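Section 3: Moving Parish Records into the Pultbridge Register

Read this section all the way through before you open a single ledger. It was last revised 12/1/25 by Kerstin Blomqvist, who has heard every reason for skipping ahead.

3.1 Before you begin

You will need a computer with the Pultbridge Register installed, a flatbed scanner, clean dry hands, and a pencil. Pens of any kind stay outside the room. So does coffee, including coffee with a lid.

Church books are rarely one set of books. A mission founded by a traveling priest may have its first baptisms copied into the register of whatever church he served next, and again into a third book by someone with better handwriting and worse spelling. Treat the earliest version as the original and record the others as copies.

3.2 Creating a parish file

1. From the main screen, choose New Parish.

2. Enter the founding name of the congregation, even if it has changed since. Later names go under Also Known As. One parish in our test group had 5 of these, two of them within the same year, and you may draw your own conclusions about the vestry.

3. Enter the founding date. If the sources disagree, enter the earliest and check Disputed.

4. Choose a calendar of feasts. The program will warn you that this can't be changed later. It means it.

5. Select Save. Wait for the green bar to finish before you touch anything else.

Note: The program accepts up to 15 clergy per parish file. If yours went through more than that, open a continuation file and give it the same name with the letter B.
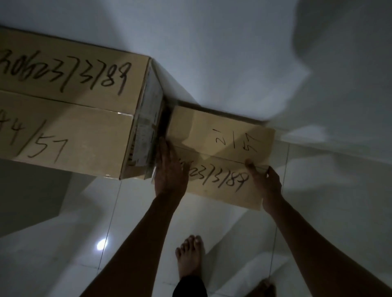
Fig. 3-1. Boxes along a wall.

3.3 Entering baptisms, marriages, and burials

1. Open the parish file and select a book type.

2. Type each entry exactly as written. If the rector spelled Skjelbred three ways on one page, so do you. The standard spelling goes in the Index Name field, where it can do some good.

3. For a word you can't read, type a question mark in square brackets. Don't guess. Borghild Moen once guessed, and a respectable farmer spent the whole of August in our index as a "former bishop."

4. Enter the page number from the book itself. If the pages were never numbered, count from the first written leaf and check Supplied.

5. Select Next Entry. The program saves every entry on its own, but choose Save Book before you go to lunch.

CAUTION: Never use adhesive notes to mark your place. Use a strip of plain acid-free paper - and take it out again when you finish.

3.4 Error messages

Error 352 (Burial precedes baptism): Check both dates against the page. If they are as written, choose Accept Anyway and add a remark. Clerks got tired in those days too.

"Officiant unknown": The name doesn't match anyone in the clergy list. Add him, or look for a visiting priest who signed with initials only.

"Duplicate marriage": Usually a copy entered as an original. See 3.1, which you have of course read.

3.5 Closing a book

Run Compare from the Tools menu and have a second person read the results against the page. Ragnvald Lindqvist wrote the checklist in Appendix B for this, and it is shorter than it looks. When both readers have entered their initials, choose Close Book. A closed book can be reopened only with the administrator's password.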